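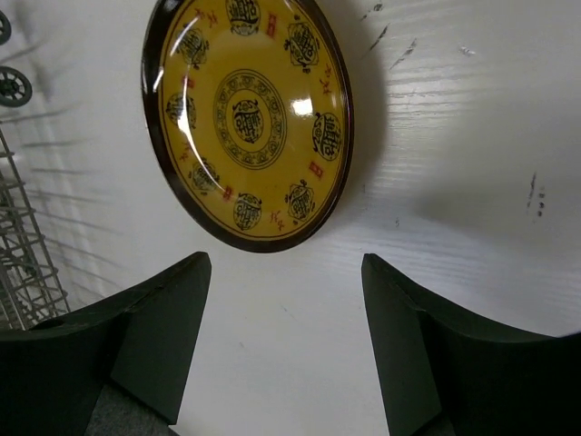 A wrist camera view of a patterned plate with a glossy dark brown rim.

Costigan Institute Reports Results on Two-Arm Dish Loading

Researchers at the Costigan Institute have released results from Jaso, a method that lets two robot arms divide a household task without a central schedule. Each arm predicts what the other will do next and picks its own move to match.

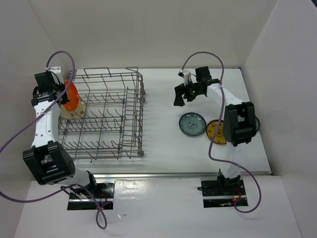

Two arms at the dish rack, with an orange plate held upright at the rack's back corner.

The team, led by Lenka Holub, trained the method on 849 demonstrations of plates being placed in a wire rack. Glazed plates were chosen on purpose – glare often misleads systems that judge an object's edge from camera images.
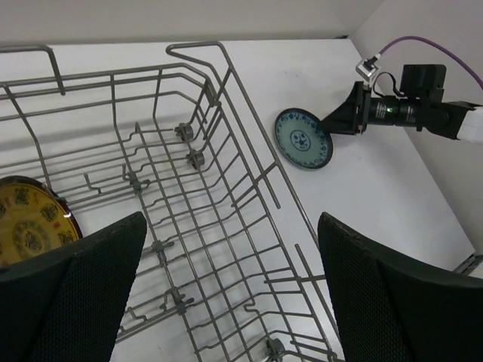
Page last updated: February 8, 2026

In testing, Jaso completed 17 of 30 full loading runs with no human help. An earlier method, Gisel, completed six under the same conditions. Most failed runs ended when both arms waited for each other to move.

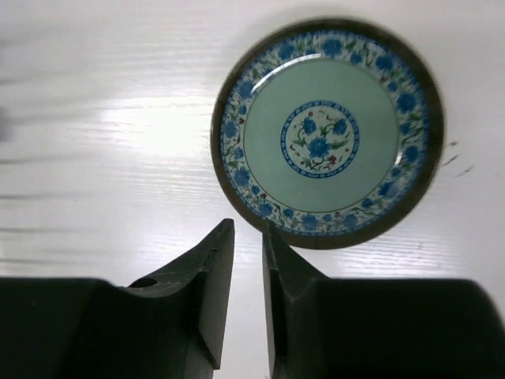
Sabina Matoušek, who designed the tests, said the waiting problem will be the focus of the next study. Work on it began in November – a longer prediction window is now being tried.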